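Robot Learning from Demonstration
Handout 6: Collecting cloth data with hand-held grippers
Course tutor: Séverine Coste

Reading before the session: the Collbridge notes, parts 2 and 3. Bring your own answers to the worksheet on pose tracking.

1. Why work without the arm

In Handout 5 we recorded demonstrations by steering a robot arm from a desk. It works for blocks and cups. With cloth it is slow, and people drop the fold while they wait for the arm to catch up. The other method is to give the person a gripper to hold, with a camera fixed to it, and let them do the job directly. The arm is left out until the policy is run.

The Skivum set used in this course was made this way. It holds 3,051 demonstrations of household tasks, of which 1,311 involve cloth. We use the bed tasks only: picking up, spreading and folding fabric on top of bedding.
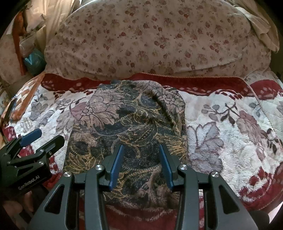
Each demonstration is stored as video from the gripper camera, the position and angle of the gripper over time, and the width of the opening between the fingers. The policy takes the last two images and predicts the next 11 gripper poses and widths. It never sees the room from outside, so anything it needs to know must be in the wrist view.

2. The grasp

Most failed runs in the cloth tasks go wrong at the grasp. The fingers close above the fabric and catch nothing, or they go too deep and take the blanket as well. A person feels this through the handle and corrects it. The camera records the correction but gives no measure of the force.

Patterned cloth on patterned bedding is a fair test. Colour alone is a weak guide, and the policy has to use edges, folds and pile.

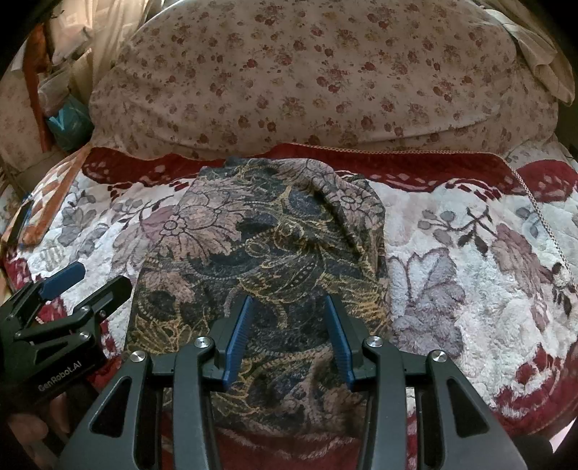
Fig. 6.2. Finger tips at a fold of the dark cloth, with the second gripper on the left.

When marking up a grasp, use the moment the width stops falling. Do not use the moment the fingers first meet the cloth, as this is hard to agree on between markers.

3. Fast movement and blur

Blurred images were left in the training set. Janevski's method drops them by a sharpness score, but on cloth this also removes many of the quick pulls and shakes that do the useful work. In our tests, dropping them made spreading worse and had little effect on folding.
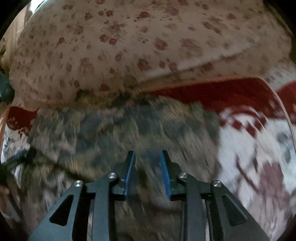
Page last changed: April

If you want to repeat the test, train one policy on all the data and one on the filtered set, with up to 500 demonstrations each. Keep the split the same for both. The Clilla script does this with one setting.

4. Two grippers

With two grippers there are two cameras, and each may see the other tool. We feed both views to one policy. Training a separate policy for each hand gave poor timing: one side let go before the other had hold.

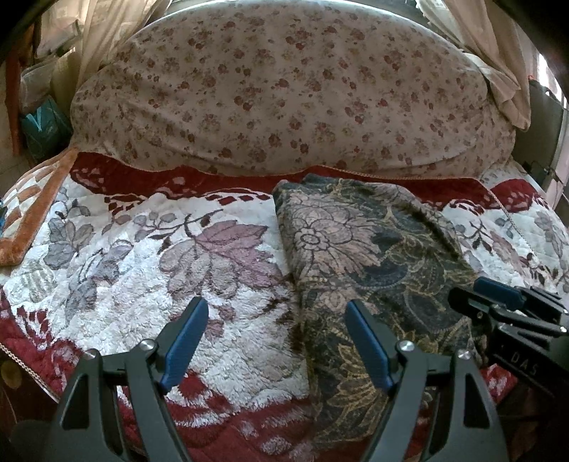 The two position tracks must share one origin. Check this before training by plotting the distance between the grippers over a whole demonstration. A sudden jump in the plot means one track was lost, and that demonstration should be left out.

Work for next time: mark the grasps in your group's folder, and write half a page on where your two markers disagreed. Hand in by Sunday.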